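Vonthorpe workshop opens box-building bench for fall
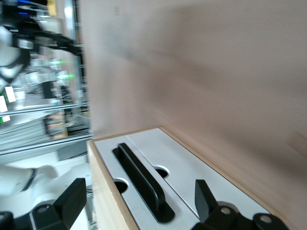 Sign-ups are open for the box bench at the Vonthorpe workshop, back again in October after a summer off. Two evening sessions, 2 hours each, 20 places total. Going fast. Builders start with a pale wood box and a light panel top with two round holes cut in it, plus a long black bar, then work on there own layout. Tools supplied, bring an apron.

Deepak Solanki is running it again. "Last time people rushed the cutting," he said. "Slower this year."

The workshop has been in the old Sakalauskas building since 1968. Doors at 6:30 p.m., side entrance only, parking is limted. Names to Solange Sampaio at the front desk.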